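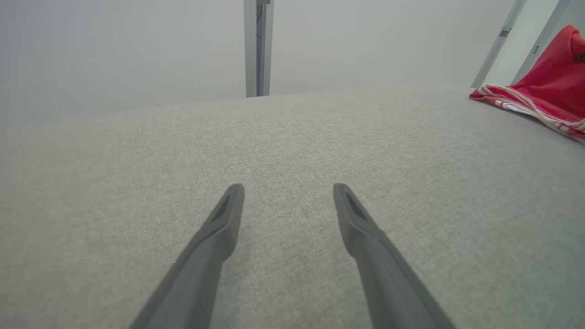
Photo: Cliltumlow Soft Goods

Donau Seat Cushion Cover, Square, Zip Back
$40 each
Fits a 19 inch pad
Updated 2018-07-24

Okay, so this is the cover I get the most email about, and it's also the one I've changed the most since I started the shop, so I'm giving it a proper page instead of the three sad lines it used to have. Get a coffee if you like. I go on a bit about zippers.

The Donau is a plain square cover for a kitchen chair, a bench seat or one of those low window ledges that are nearly comfortable but not quite. It has a flat front, a flat back, a narrow side strip so the thing looks like a cushion and not a pillow, and a zipper that runs along the back edge and a little way around both corners. That last part matters when you're stuffing it. My first version, the Corkov, had a zipper that stopped at the corners, and getting a firm foam pad into it was like putting a wetsuit on a cat. I sold plenty of them anyway and people were very kind about it, but I did hear some stories.

What it's made of

The cloth is a cotton and linen mix in a plain weave, washed before I cut it. I get it from the Quinlan mill in big rolls, and I've tried a few others over the years and always end up going back. It has enough body to sit flat over foam without wrinkling into the middle every time somebody stands up, and it gets softer the longer you have it. It's a bit stiff when it's new. Give it a couple of weeks of being sat on before you decide whether you like it!

Colors right now are stone gray, oat, moss and a dark brick red that I keep threatening to discontinue and then somebody orders six. The rolls do vary a little from batch to batch. If you're covering a whole bench, please order everything together so I can cut it from one roll. If you already have some and need one more, put your old order number in the notes and I'll get as close as I can, but I can't promise a perfect match, especially if yours have been in a sunny room.

The stone gray changes with the light more than the others do. In a north-facing room it looks cool and a little blue, and under a warm lamp at night it's closer to mushroom. I have it in my own kitchen and I still can't tell you which one it "really" is. Order a swatch. They're free, you just pay the stamp.

The zipper

Nylon coil, with a metal pull that tucks under a little flap so it won't scratch a painted chair. I used to use metal zippers all the way through because I liked how they looked, and then I noticed they'd chewed up the edge of the fabric on my own set after a year or so. The nylon one isn't as pretty but you never see it. It also slides a lot easier around the corners.

If the zipper sticks, rub a candle stub along the teeth. Don't yank it. If it's properly broken, send the cover back to me and I'll put a new zipper in. I don't charge for that on the Donau, only for the postage coming my way.

Size and fit

Please measure your pad and not your chair. I can't say this enough. The finished cover is cut for a pad 19 inches square and two inches thick. If you have a soft polyester fill, you can go up a bit, and it'll look plump and cheerful. If you have foam, stay on the number. Foam doesn't squash down to be polite.

A pad that's too small will slide around inside and you'll get baggy corners, and no amount of tugging will fix it. You can wrap a small pad in a layer of quilt batting before it goes in, and that fills things out nicely. Just lay it around the pad and tack it with a few big ugly stitches.

Putting it on, since I get asked:
Open the zipper all the way around both corners.
Fold the pad in half like a taco, with the fold facing away from you.
Push it right to the front of the cover and let it open up.
Get your hand in and settle the two front corners first.
Then do the back corners and close the zipper slowly from one end, holding the edges together just ahead of the pull.

Foam grabs at cloth, so if you're fighting with it, put a thin plastic bag over the pad, slide the whole lot in, and then pull the bag out. An old dry cleaning bag is perfect. Keep those away from kids and pets, obviously.

Do you sell the pads?

Yes, sort of. I keep a small number of foam pads in the studio and I'll add one for people who ask, but foam is bulky and it costs a silly amount to mail. You're usually better off finding a local upholstery place and having them cut it. Ask for medium-firm seat foam. The squashy stuff feels lovely in the store and flattens out fast under a grown person eating dinner.

Washing

Cold water, gentle cycle, zipped closed and inside out. Hang it up or lay it flat while it dries. The cloth has already been washed once so it shouldn't shrink much, but a hot dryer will still find a way, and then you'll be back to the wetsuit and the cat.

I ran a test set through eight washes before I switched to this cloth, with regular detergent and nothing fancy. The oat and the gray came out looking pretty much the way they went in. The moss faded a touch - I like it better that way, but you might not. The brick red should go in by itself the first time. Please believe me on the brick red.

For spills, blot with a dry cloth right away and then use a little dish soap in cool water. Work from the outside of the spot to the middle. Don't scrub, it roughs up the surface and you'll get a fuzzy patch that's more noticeable than the stain was. Tomato sauce mostly comes out. Turmeric doesn't, I've tried everything.

If you iron it, do it while it's still a bit damp and go over the side strip first. I don't iron mine. The pad pulls most of the creases out within a day.

Ties or no ties

The Donau comes without ties unless you ask. I can sew a pair onto the back corners for no extra charge if you tell me when you order, but once it's cut and finished I'd have to open the seam to add them, and then it's a repair job. Ties are good on chairs with spindles. On a bench they just hang down and the dog finds them.

If your cushions slide and you don't want ties, a scrap of that rubbery drawer liner underneath works really well. Cut it a little smaller than the pad so it stays hidden.

Ordering and wait times

Everything's cut when you order it, so I don't keep a shelf of finished covers. Most orders go out within two weeks. December is a different animal, and if you want a set for the holidays, get it to me early in the fall, because I stop taking orders once the calendar fills up and I've had to say no to some very nice people.

I send a note when your cloth is cut and another when the package goes out. If you need to change a color, tell me before that first note. After that I'm afraid you own some brick red.

Returns are fine on standard covers if they haven't been washed or used. Just fold it up and send it back within a month. Custom sizes I can't take back, unless I got the measurement wrong, and in that case I'll make you a new one.

Custom sizes

I do rounds, rectangles and the odd trapezoid. Trace the seat on brown paper or newspaper, write FRONT on the front edge, note how thick the pad is, and mail me the tracing. A photo with a tape measure in it isn't enough for me to cut from - the angle always throws things off. Long bench covers cost more because of the extra zipper and because they eat up so much cloth.

The details

Name: Donau Seat Cushion Cover
Fabric: cotton and linen, plain weave, prewashed
Closure: nylon coil zipper with covered pull
Pad size: 19 x 19 x 2 inches
Colors: stone gray, oat, moss, brick red
Ties: on request
Pad: not included
Item number: 860
Swatches: free, postage only

The old Corkov covers can still come back to me for mending, and I have a little of that cloth left for patches. I can't turn a Corkov into a Donau though. I've tried it on one of mine and the corners went all funny.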